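Dilek Aksoy moved her design practice into the top floor at Girngate in August, after eleven years in a basement two streets away. The first thing she did was leave the lights on all night, by accident. The second was to measure the ceiling.

"I wanted to know what I was paying to heat," she says. "A vaulted ceiling is lovely until the first cold morning. I had a tape and a broom handle, and then I gave up and asked for the drawings."

The drawings came from Ramiro Carretero, who handled the conversion of the floor from storage to open office. He and Aksoy have met to talk about how the room has worked out in its first months of use. The three of us sat at the top of the stairs, which is where most conversations at Girngate seem to end up.

The floor was one long storeroom before the work began. Carretero says the ceiling was boarded over when he first saw it, with a low grid of tiles hung under the slope. He had the tiles taken down in one corner to see what was there, and after that he did not want to put them back.

"You had all that height doing nothing," he says. "The beam was brown. Somebody had painted it to look like oak, and it did not look like oak. We painted the beam and the vault the same white and stopped there. There was a version with the beam in dark gray. I drew it twice. It made the room look like it was wearing a belt."

Aksoy says she would have liked the gray. Carretero says she has mentioned this before.

The lighting took longer to agree on. The long fluorescent fixtures were already in the building plan, and the owners wanted them kept through the whole room because they were paid for. Aksoy wanted something warmer where people sit and talk. The result is a mix: long fixtures under the high part, and small dome pendants where the ceiling drops.

"I fought for those pendants," Aksoy says. "They came from Negri, and the first box was the wrong size. They looked like soup bowls. We sent them back and waited five weeks with bare bulbs."

She is less happy with the switches. The long lights are wired in two groups, and the groups do not match the way the desks ended up. If someone at the far wall wants less light, someone near the stairs loses theirs as well. Carretero agrees that this is a fault and says it is his. The desk plan changed after the electrician had finished, and he did not call him back.

"It would have been 200 dollars then," he says. "It is more now. I should have done it."

The stairwell was the other argument. In the old storeroom the stairs came up behind a solid partition with a door in it, and the building's owners assumed the partition would stay. Carretero wanted it open, with a railing. The door had kept the noise and the cold down on the lower floors, so taking it out meant a new fire door at the bottom and a good deal of paperwork. The file number was 3737, and he can still recite it.

The railing is black metal, with plain bars running both ways. It was made by a small shop called Vasent, and it came up the stairs in sections on the shoulders of two people. Carretero had drawn it with a wooden handrail on top. That was dropped to save money, and he has stopped missing it.

"In winter it's cold on your hand," Aksoy says. "That's the only thing I'd say against it. You lean on it once in the morning and you're awake."

With the partition gone, daylight from the dark-framed glass reaches a good deal more of the room. Aksoy says this changed where people wanted to be. She had given the far end to the people who needed quiet and expected the stair end to be used for deliveries and coats. Within two weeks there was a table against the railing, and it has been there since.

The table is a light wooden one that came from her old office. It was the meeting table there, and it has a burn mark on the underside from a lamp, where she turned the top over instead of replacing it. She had planned to sell it. Tahsin Bandara, who runs the day-to-day side of the office, put it by the stairs during the move because it was too heavy to carry any farther.

"Tahsin says he was going to come back for it," she says. "I don't think he was. He's had his lunch at it every day."

People stand at that table more than they sit. Aksoy thinks that is because of the railing behind it, which makes it feel like a counter. Things get left there: mail, samples, keys, bits of plants. She had a rule about clearing it by six in the evening and has let the rule go.

Noise is the complaint she hears most often. A high, hard ceiling sends voices back down, and there is very little on the floor to soak them up. A consultant suggested felt panels between the lights, from a range called Pleltum, and Aksoy had a sample up for a week. It helped a little. She did not like looking at it.

"If you have 100 square feet of felt over your head, you notice it," she says. "I would prefer to ask people to take calls on the landing."

Do they do it?

"Some of them."

Carretero would put the panels in. He would run them along the side of the beam, where they would be hard to see from most of the desks, and he has done a sketch of this. Aksoy has the sketch in a drawer. She says she will look at it again after the heating bill comes, as she does not want to decide on two things in the same month.

Both of them say the open middle of the floor was the right decision. There was pressure to fill it with desks, and Aksoy's own bookkeeper, Branwen Eynon, showed her what two more rented desks would bring in over a year. Aksoy kept the space clear for walking through and for standing around in.

"Branwen was right about the money," she says. "But you need somewhere to stop when you come up the stairs. In the basement you opened the door and you were in somebody's chair."

Carretero has one job left on the list, a strip of trim along the top step that was never fitted. He has the piece cut. It is in his van, and he says he will bring it up next time he is passing.

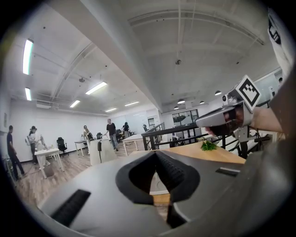

*The stair end of the top floor at Girngate, with the black railing behind the wooden table.*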